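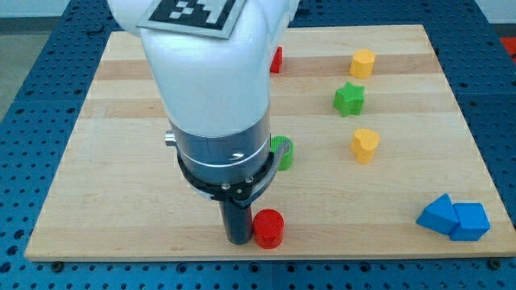

Le doigt Piras : un doigt fin pour bras robot, fabriqué à l'atelier

Réf. PIR-D1 · 115 € pièce · fabriqué par petites séries à l'atelier partagé Flutuseck

Bonjour et bienvenue sur la page du doigt Piras ! Si vous arrivez du forum, vous connaissez déjà l'histoire et vous pouvez filer directement au contenu du kit. Pour les autres, je me présente en vitesse : Manuela Marino, je bricole des outils de bout de bras depuis quelques années, d'abord pour moi, puis pour les copains de l'atelier, et maintenant pour vous aussi si le cœur vous en dit.

Le Piras, c'est un doigt noir, cylindrique, tout mince, à bout arrondi. Il se fixe à la verticale sous un collier vissé au poignet du bras et il sert à tout ce qu'une grosse pince fait mal : pousser une pièce sur une table, la faire tourner doucement, la ranger contre sa voisine, tâter un bord. J'ai commencé ce projet parce que ma pince à deux mors renversait systématiquement ce que je voulais seulement décaler de deux centimètres (j'en ai passé, des soirées à redresser des cylindres).

À qui je le conseille

À vous, si vous avez un petit bras à la maison ou à l'atelier et que vous voulez travailler la poussée et le contact. Si vous cherchez à soulever des objets, passez votre chemin, le Piras ne serre rien du tout ! Pour ça, j'ai la pince Eder, qui a sa page à elle et qui partage le même collier, donc on passe de l'une à l'autre sans tout redémonter.

Je le vends aussi à des gens qui n'ont jamais touché un bras de leur vie et qui montent le leur pièce par pièce. Ça me va très bien, écrivez-moi avant de commander et on regarde ensemble si la bride de votre poignet est compatible. Je réponds le soir, en général avec une tasse de tisane et un mètre ruban.

Ce qu'il y a dans le kit

Un doigt Piras, longueur utile 155 mm
Un collier noir avec sa visserie
Une clé coudée (la bonne taille, promis, je l'ai vérifiée sur chaque série)
Deux embouts de rechange
Une feuille de montage imprimée recto verso
Un gabarit en carton pour pointer les trous de la bride

Ce qu'il n'y a pas dedans : le bras, le plateau, les formes. On me demande régulièrement si les blocs de couleur sont fournis. Eh non ! Ce sont des formes en plastique comme on en trouve dans les jeux à trier pour les petits, et vous en aurez sûrement dans un vide-grenier pour trois fois rien. Prenez-en des variées, c'est le plus drôle : le cylindre, l'étoile, le cœur, le prisme et le cube ne réagissent pas du tout pareil quand on les pousse.

Les caractéristiques

Longueur utile : 155 mm
Masse avec collier : 115 g
Temps de montage : 30 minutes la première fois, beaucoup moins ensuite
Coloris : noir, et seulement noir
Garantie : je répare ou je remplace pendant un an, sauf si vous avez scié dedans (c'est arrivé)

Le support courbe

Sur mon propre poste, j'ai ajouté au poignet un support courbe gris foncé qui part du collier et contourne l'outil. Il n'est pas compris dans le kit de base, je le propose en option à 19 €. Attention quand même, il prend de la place autour du doigt, et quand on travaille avec des pièces serrées les unes contre les autres il faut en tenir compte dans les trajectoires. J'ai mis le fichier de volume en téléchargement pour que vous puissiez l'intégrer à votre modèle de collision. Faites-le avant le premier essai, s'il vous plaît, vos pièces vous diront merci.

Mon plateau de travail

Comme vous êtes nombreux à vouloir le même plan de travail, voici comment j'ai fait. J'ai pris une planche en bois clair, genre billot de cuisine, couleur érable, avec des lames de tons un peu différents, et je l'ai vissée par les coins sur une table bleue perforée. La table, c'était une bonne occasion trouvée en janvier, et je ne regrette pas une seconde d'avoir transpiré pour la monter à l'étage. Les trous en grille régulière, c'est un bonheur : on dévisse, on décale d'un trou, on revisse.

Le bois plutôt que la table nue, c'est une question de glisse. Les blocs filent sans accrocher dans les perforations, et si un jour le doigt descend trop bas, je préfère marquer une planche que tordre quelque chose de plus cher. Poncez fin, dépoussiérez bien, et n'appliquez pas de vernis brillant, mes formes se mettaient à patiner dessus comme des palets de hockey.

Le montage, pas à pas

Bras hors tension, toujours. Je le répète même aux habitués.

Posez le gabarit en carton sur la bride du poignet et vérifiez que les trous tombent en face. Si ça ne tombe pas en face, arrêtez-vous là et écrivez-moi, ne forcez pas.

Présentez le collier, mettez toutes les vis à la main sans les serrer, puis serrez en croix.

Glissez le doigt dans le collier jusqu'à la butée, bout arrondi vers le bas, et bloquez.

Si vous avez pris le support courbe, c'est maintenant qu'il se monte. Après, on se tord les poignets (les vôtres, pas celui du bras).

Rallumez, déclarez la nouvelle longueur d'outil dans votre contrôleur, et faites une première descente très lente au-dessus du bois. Chez moi, je règle la hauteur de travail pour que le bout passe juste au-dessus du plateau, sans le toucher. Une feuille de papier glissée dessous fait une cale parfaite.

Le repérage

J'ai collé un marqueur carré noir et blanc sur une plaque blanche, en haut du bras, côté carter. Il ne fait pas partie du produit, mais je vous encourage à faire pareil si vous suivez votre bras avec une caméra. Imprimez-le en mat, collez-le bien à plat, et surtout refaites l'étalonnage chaque fois que vous le décollez. J'ai perdu une semaine entière à chercher une erreur de position dans mon code alors que j'avais simplement recollé le marqueur un peu plus à gauche…

Mes premiers exercices préférés

Le cylindre debout : approchez le doigt sur le côté, bas, et poussez lentement. Si ça bascule, c'est que vous poussez trop haut ou trop vite. Un très bon exercice pour régler sa hauteur !

L'étoile : elle tourne dès qu'on la touche sur une branche. J'adore, mais ça rend chèvre. Commencez par viser un creux.

Le rangement : amener un cube contre un prisme jusqu'à ce que les deux se touchent, puis s'arrêter. Ça paraît bête et c'est de loin le plus formateur, il faut sentir (ou mesurer, si vous avez un capteur d'effort) le moment où la résistance augmente.

Le tri par couleur vient après. Tout le monde veut commencer par là, et je comprends, c'est ce qui fait de l'effet quand la famille passe à l'atelier. Mais prenez le temps des poussées simples d'abord.

Côté logiciel

Je fournis les scripts que j'utilise, réunis dans un petit dossier que j'ai appelé Trornedness (une faute de frappe un soir de fatigue, le nom est resté). Dedans, il y a la déclaration de l'outil, une routine de descente lente, une routine de poussée en ligne droite et une autre en arc de cercle. C'est commenté en français, parfois un peu longuement. Prenez, modifiez, et si vous améliorez l'arc de cercle, envoyez-moi votre version, la mienne accélère trop en sortie de courbe et je n'ai pas encore trouvé pourquoi.

Les questions qui reviennent

Est-ce que ça raye ? Le doigt, non, pas à vitesse raisonnable. Le bois garde parfois une trace si on appuie, un coup de papier à poncer et on n'en parle plus.

Les embouts s'usent vite ? J'ai changé le mien au bout de 30 séances. Les rechanges se vendent par deux, écrivez-moi, ça part dans une simple enveloppe.

Peut-on le raccourcir ? Techniquement oui, mais relisez la ligne sur la garantie. Je préfère vous en tourner un plus court, il suffit de le demander à la commande, même prix.

Et en deux exemplaires, pour pincer ? Il faudrait une autre mécanique. C'est exactement le travail de l'Eder.

Commande et livraison

Les séries sont de 19 pièces, c'est ce que je peux finir correctement sans y laisser mes week-ends. Quand une série est épuisée, le bouton de commande passe en liste d'attente, laissez votre adresse et je vous préviens à l'ouverture de la suivante. Retrait possible à l'atelier Flutuseck sur rendez-vous, et dans ce cas apportez votre poignet de bras, on fera l'essai du collier ensemble sur l'établi. Sinon, envoi en colis suivi, calé dans du carton recyclé (ne vous étonnez pas des étiquettes sur les boîtes, je récupère tout ce que je peux).

Page mise à jour le 23/11/2024 : ajout de l'option support courbe et correction de la longueur utile, qui s'entend bien mesurée sous le collier.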